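4.2 Small food firms and the cost of new border paperwork

We turn now to the smaller exporters in our sample, whose experience of the new customs rules was, on the whole, a good deal rougher than that of the larger firms discussed in the previous section. Of the 220 businesses that returned our survey, 108 had fewer than ten staff, and it is to these that we owe much of the detail that follows. Many of them wrote to us at length in the margins of the form, and we are very grateful for the trouble they took.

The picture that comes through is one of delay well before any formal change in the law. Buyers on the Continent began asking for origin statements in March, months ahead of the date on which anyone was obliged to supply them, and several owners told us they lost orders simply by being slow to answer. Illey, a maker of chilled dough products, had never before needed a commodity code and found that its range fell under 2 of them, depending on the filling. Babalola, which sends frozen goods through the same port, had its codes in order but could not find a haulier willing to take part loads — a problem that Ruangrit has described elsewhere as the hidden half of the border.

Goods containing even a little meat, egg or milk were treated quite differently from goods with none, and this mattered a great deal to bakers and to makers of ready-to-steam foods, whose recipes often vary from batch to batch. Figure 3 shows a product of the general sort at issue. 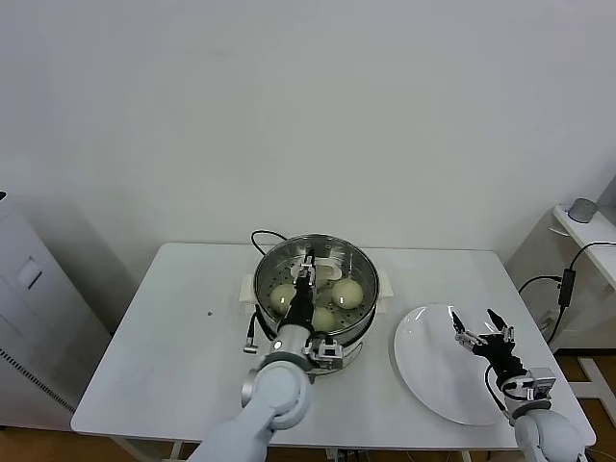
Did the firms that prepared early fare any better than those that waited? Only slightly, and mostly in their first few weeks of trading under the new rules, after which the two groups reported much the same costs per consignment.

Figure 3. Steamed buns in a metal steaming basket.

We had expected early preparation to count for rather more than this, and it is worth dwelling for a moment on why it may not have done. Advice given to firms before the talks ended was, quite understandably, full of gaps. Drotgate paid for staff training on a form that was later withdrawn, and Zindow printed labels which then had to be printed again with a different address. Owners who had held back were spared these bills, though they paid in other ways, chiefly in late nights and worry.

Xolalpa, working with a separate group of growers, reports a similar pattern and suggests that the timing of advice matters more than its amount. Our own evidence leans the same way, although we would be wary of pressing the point too hard with a sample of this size — the firms that had already given up exporting are, of course, missing from it altogether. We return to those firms in section 5, where the interviews allow us to say a little more.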